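Kevell Counter Scenes

Simulated kitchen worktops for tabletop manipulation
From Bistex – release 2

If you train or test arm policies, you already know how much of a week can vanish into building the same kitchen corner over and over. Kevell Counter Scenes is our pack of ready-made worktops for people who would like that week back. You load a scene, pick a task, drop in your policy and start collecting episodes. It covers the small, crowded jobs that a home robot has to get right: picking up a spoon, getting hold of a cup, reaching in among things that were left lying wherever they happened to land.

Release 2 comes with 200 counter layouts and 1,000 starting arrangements spread across them. Clutter is the part we had the most fun with. A toaster, a phone and a few utensils can share a surface in an awful lot of awkward ways, and a gripper that does fine over a bare table may have a hard time once there's a knife lying next to the thing it wants.

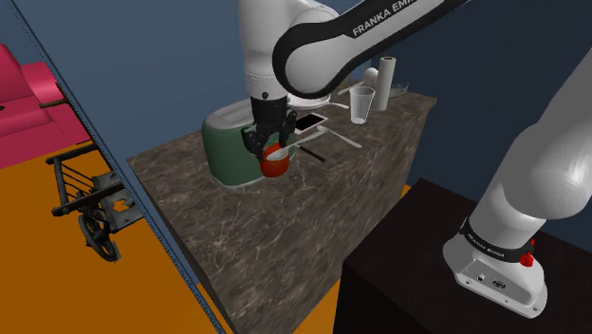

Every arrangement is saved with a seed, so you can go back to the exact start that gave your policy trouble and run it again after a change. Hanan Boutros, who built the layout tool, keeps a personal list of the mean ones. We liked the list so much that it ships with the pack as a set called Bastos. Try it last!

What you get

Scene files for all 200 layouts
Starting arrangements with seeds
The Bastos hard set
A task script for each layout, in plain Python
Fixed camera views, plus a tool for placing your own
Example logs from 400 recorded runs

The task scripts are short and meant to be edited. Each one names a target object, sets a goal and says when the episode ends. If your lab has its own idea of what counts as a good grasp (most do), change the check and leave the rest alone. Barış Karabulut rewrote the contact settings for this release, and thin objects are where you'll notice it most. Flatware was jittery in release 1. It's much calmer now, and we've stopped dreading the spoon tasks.

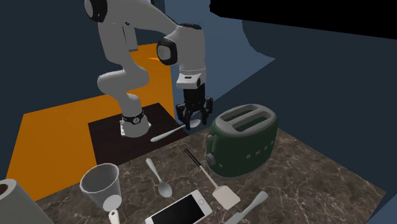
You can set the time limit per task, turn clutter up or down, and swap the stone countertops for a plain surface while you're debugging. We do that a lot ourselves – a plain surface first, then the busy stone once the motion looks sensible. Camera views can be saved by name and shared with the rest of your group.

A few limits to know about. There are no liquids, and nothing cuts or tears. Toasters are solid props with slots, so don't plan on making breakfast. Drawers and cabinet doors are in a separate pack, Wasolitz, that Asnakech Habte's team hopes to have ready in July.

Licensing

One license covers a whole lab or company team. Teaching use is free, and students may keep their copy after the course ends. Owners of release 1 can move to release 2 at no charge, and old seeds still load, though the new contact settings mean results won't match run for run.

Questions about scenes and tasks go to Tolera Woldegiorgis through the support form. Please attach your seed and task script.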